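Snack box subscriptions: is this worth keeping?
Posted in Food & Groceries > Packaged Snacks

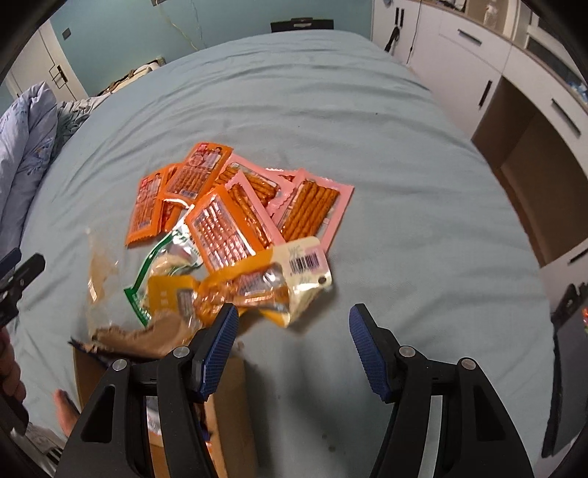
My May box, tipped out on the bed.

I signed up for the Marchetti snack box after a coworker wouldn't stop talking about it. The website promises "a world of flavors in every delivery." What I got is mostly sticks. Orange packets of reddish-brown sticks, pink packets of more sticks, and then a couple of other things at the bottom that I guess are the world part.

I pay 21 dollars a month plus shipping. Is that a fair price for this kind of thing, or am I paying for a cardboard box and a nice website? Also, does anyone know how long these keep? The dates are printed in a style I can't make sense of, and the leaflet says "best enjoyed fresh," which tells me nothing. I live alone and I'm not going to get through all this in a week. I can still cancel before the next one ships, but the page keeps offering me a "pause" and I don't trust it.
dilledberg_dee

I had that box for 5 months and dropped it. The first one was mixed, and after that it was whatever they had too much of. Two kinds of stick in bulk is about what my third one looked like.

On price, don't go by the "retail value" on the leaflet. Take one packet to a grocery store that carries imported snacks and find the closest match on the shelf. Compare by weight, too, as the packets are smaller than they look once you feel how much is in there. When I did this with mine, the whole box came to 11 dollars. Yours could come out better, I haven't seen the weights.

For keeping, it depends what they are. If they're a flour snack they'll sit in a cupboard for months unopened and go soft a day or two after you open them. If they're a meat, fish or soy snack, read the small print on the back for storage and go by that. Don't assume a shiny packet means it lasts forever. As for the date, some countries put the year first and some put the day first, and some print the date it was made and then give the shelf life somewhere else on the pack. If there's a number of months near the ingredients, that's what you're looking at. Email the company and make them tell you in writing.

Pause is not cancel. Mine started back up by itself after 4 weeks. Scroll past the pause button, there's a gray link under it. Take a screenshot when it says canceled.
Prukex

just eat them?? its snacks. put a clip on the bag
cirkstead_hal

I'd be a bit slower to write it off than Prukex. One box doesn't show you much, and some people do want a lot of one thing. But I'd want to know what the company says when you ask for more variety. I asked mine (different company, same idea) and got a coupon for a second box of the same stuff, so draw your own conclusions.

One thing to check before you open any more: look for an allergen list in English. If there isn't one on the packet or on a sticker, I wouldn't share them around at work, however good the reviews are. And I don't put much faith in the reviews either. Almost all the ones I read were posted by people who got the first box free.
rowhouse_pantry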